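Does hand-held gripper data really carry over to a robot arm, or is the 8 percent gap hiding something?

Posted in Robot Learning, Friday, March 27, 2020

Ah-rin Yeon

I've been reading the Sistham report that went around in February and I can't get comfortable with the main claim. Short version for anyone who hasn't seen it: people carry a gripper by hand, with a camera mounted on it, and do ordinary pick and place jobs. A policy is trained on those recordings alone and then run on a fixed arm. They collected 529 demonstrations, threw some out, and trained on 379. The arm's success rate came out 8 percent below a policy trained on demonstrations driven through the arm itself, and they call that "close to parity."

My trouble is with the 150 that went missing between those two figures. The report says they were dropped for "tracking quality" and leaves it there. If tracking fails mostly when the person moves fast, or turns the wrist past what the arm could do, then the filter is quietly picking the demonstrations that already look like arm motion. Of course those transfer. I could get a nice number that way too.

Second thing, the test was run at two tables, both of them indoors. The text says the method is good for "any everyday place" and I don't see where that comes from.

Am I being unfair? We have to decide whether to build two of these grippers for our own group and I would like to hear from people who have tried it.

Drotell

You're being a bit unfair. Everybody filters. Arm-driven demos get filtered too, people just don't write it down. 8 percent is small. Build the grippers, they're cheap.

Suwannarat

I don't think you're being unfair, and I wouldn't build anything until you've asked them for the rejected recordings. "Everybody filters" is true and doesn't help. What matters is whether the filter lines up with the thing being measured, and here it very likely does.

What you can do in an afternoon, if they share the raw files: plot wrist speed and wrist angle for the kept set and the dropped set. If the two look alike, the worry mostly goes away. If the dropped ones are bunched at high speed, then the headline number is about slow, careful people, and you should read it that way. I did this on our own recordings last year and the dropped ones were bunched. We had been telling visitors for months that the method didn't care who was holding the gripper. It did care.

I'd also ask how the success rate was scored. In our group one person counted a cup that was set down and then tipped as a success and another person didn't, and that difference was bigger than some of the effects we wanted to report.

On your second point, outdoor recording is possible, it's just more of a pain. We did a run at Tredavcombe, on the deck in the courtyard. Bottles on glass are what I would try first if I wanted to break the method, and a textured glass top with a see-through bottle on it is a fair bit meaner than a block on a plain desk. You also get a background full of leaves and stone, and how much that bothers the tracking is worth measuring before anybody writes "everyday place."
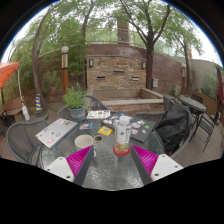
Courtyard recording at Tredavcombe, gripper and water bottle on the glass table.

I wouldn't take our run as proof in either direction. One courtyard is one courtyard, and we never ran the resulting policy on an arm outside, only in the lab. So we know that a person can collect data out there. Whether a robot can use it out there is a separate matter, and I have yet to see a report that keeps those two apart properly.

If you do end up building, make one gripper first and write the rejection rule down before you record anything. Then report the result with and without the rejected demos.

Ah-rin Yeon

Thanks, the speed plot is a good idea and I hadn't thought about the scoring. I've written to the Sistham people for the raw files. Drotell, cheap to build, sure, but somebody has to spend weeks holding the thing – and that somebody is probably me.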